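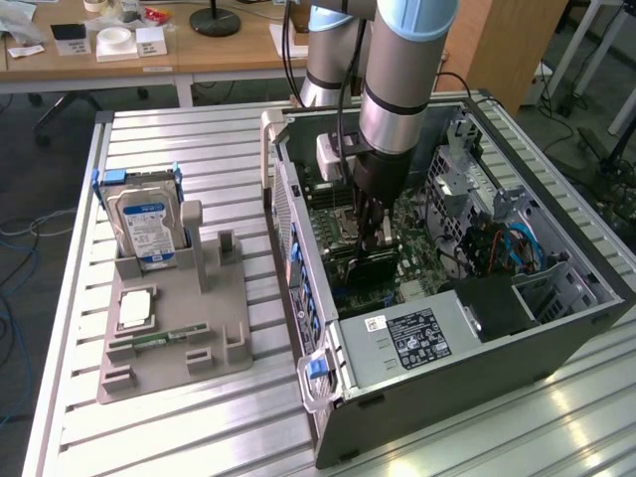
In which order do we put the parts back into a tower, when the case is open and everything is out?

Processor first, then the memory, then the hard disk, and the side panel only after the first start. The graphics card can stay in its slot the whole time if it was not the problem.

**October, notebook of the Plerkthorpe bench, towers for Temba**

I write this down because Yuto and I did it in two different orders last week and both of us were sure that ours was the written one. There was no written one. Now there is.

Work of the morning: second tower of the Temba order. I started with the processor. Lid of the socket stays closed until the processor is in my other hand. I hold it only by the edges and I look for the small triangle in the corner before I go near the board. Lower it straight, no sliding. If it does not sit flat I lift it again and look, I never press. Then the lever. The lever needs more force than a person expects the first time, and Reiko Ueda asked me again if she was breaking it. She was not. It makes a dry sound and this is normal.

Paste and cooler come after. I used the same amount as always, a small drop in the middle. Yuto makes a cross. We compared the temperatures in Fekia afterwards and I could not see a difference that I would defend in front of other people, so each can keep his habit.

Mistake of mine: I put down the cooler before I had cleaned its old paste, and had to lift it and clean both sides again. It cost me fifteen minutes and much paper. The alcohol bottle is now nearly finished, please order.

### Memory
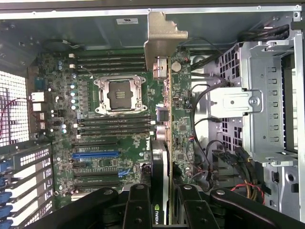

The memory is where we lose the most time with these machines, and it is almost always the same story: a module is in, but not fully in. The machine starts, shows less memory than it should, and somebody opens a ticket. So I want us to be strict about it. On this Dell board the slots are in two banks, four on one side of the processor socket and four on the other, 8 together, and I prefer to start like this one, with all of them empty, and fill from nothing. When old modules are left in, we forget which one is from the customer and which one is from our drawer. For the pairs, follow the diagram in the service manual of the exact model and do not trust your memory of the last machine. I did trust mine, on the first tower, and had to move two modules.

How I do it now:

1. Open the clips of the slot before the module comes near.
2. Compare the notch with the slot. If it does not match, turn the module, do not push.
3. Press one end, then the other end, with the thumb.
4. Look at the clips from the side with the lamp. Both must be closed in the same way.
5. Write the slot and the serial number of the module on the sheet, then take the next one.

Step 5 looks slow. Asuka Onishi calculated that we had to reopen towers from the summer more often for missing notes than for bad modules, and I believe her numbers.

With one module only, test before adding the others. It takes a few minutes and it has saved me two times already this month.

### Disk

The hard disk goes in its blue caddy first and the caddy goes into the cage. It must be pushed until the tabs catch, and then I pull it a little to be sure. Cables after. Please do not put the data cable under tension around a corner of the cage; leave a soft curve. On the first tower I found a cable which was pressed by the side panel, and I think it was my own work from spring.

Format of the disks: 500 GB for the office towers of Temba, the bigger ones only for the drawing room at Plimbridge. I had mixed two of them on the shelf. Labels are now turned to the front.

The SMART value for one disk shows 3,000 hours more than the seller wrote. It is not a disaster, the disk has no errors, but I do not want to send it out under our name. I put it on the shelf for tests with a yellow sticker. Shigeru Fukuda will write to the seller.

### First start

Power cable in, one screen, keyboard, side panel still off. I check in this order: memory amount, processor name, disk seen, fans turning. Then I let Fekia run its long test. The second tower reached 74 degrees under load and stayed there, this is fine for me. The first tower was higher and the fan was louder, so I will open it tomorrow and look at the cooler again. Perhaps one screw is not at the same tightness as the others. I did not check this in the evening because I was tired, and with coolers I make bad decisions when I am tired.

One fan makes a noise at start and then becomes quiet. I do not know yet if it is the bearing or a cable touching it. I left it on the sheet as "open".

### For the colleagues

- Reiko: the lever question is answered above, and you did it right.
- Yuto, please write under this entry if you disagree with the order. I am not angry if you do, but then we must choose one.
- The screws for the cage and the screws for the board are again in the same cup. They look similar and they are not the same thread. I separated them.
- Setsuko Chiba needs the finished sheets before the boxes are closed. After this the serial numbers are very difficult to read.
- Parts that are waiting go in the tray, each in its own place. A module on the bare bench collects dust on its contacts and I am tired of cleaning them.

*Added at 16:40.* Yuto read it and agrees with the order, except that he wants to put the data cable into the board before the memory, when there is more space for the hand. I tried it and for a big hand he is right. Both are allowed. Third tower tomorrow morning, the cooler of the first one before that.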